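Course Handout 6: Demonstration Visit, Automated Disassembly
Trornbridge Technical Institute, Department of Manufacturing Systems
Instructor: Florêncio Cordeiro

Purpose of the visit
Students enrolled in the course will attend a demonstration at the Tistthorpe recycling hall on February 29, 2020. The visit lasts 60 minutes and replaces the regular laboratory session. Attendance is required, and the written report counts toward the final grade.

Background
Desktop computers reach the hall in mixed condition and from many makers. Screws, clips and cables differ from one case to the next, so a fixed program of motions is of limited use. The Pitkänen cell is fitted with a camera at the wrist of the robot, and its view is shown to visitors on a screen beside the safety fence. Students should review the December notes on grasp planning before they attend.

Task 2: Removal of an expansion card
The gripper approaches the open case from above and places its fingers on either side of the card. The card is then to be drawn straight out of its slot. A sideways load can damage the slot or the card edge — both are inspected after each trial.

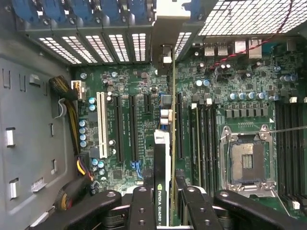 Source: Wrist camera, Pitkänen cell. Courtesy of Jahangir Bandara, Tistthorpe.

The card between the fingers is an NVIDIA Quadro, seen edge-on. Note how narrow a target it offers from this direction, and how close the right-hand part of the gripper comes to the open processor socket. The contact pins of an empty socket bend easily, and any planned path must keep clear of them. Cables along the chassis wall present a second hazard.

Points for the report
Describe the order of operations in Task 2 and state where an operator may need to step in. Propose one change to the finger shape and give its likely effect on clearance. Reports are limited to two pages and are due 48 hours after the visit.

Safety
Closed shoes and eye protection are required. Visitors remain behind the fence while the cell is powered. Group size is limited to 17; a sign-up sheet is posted outside the department office.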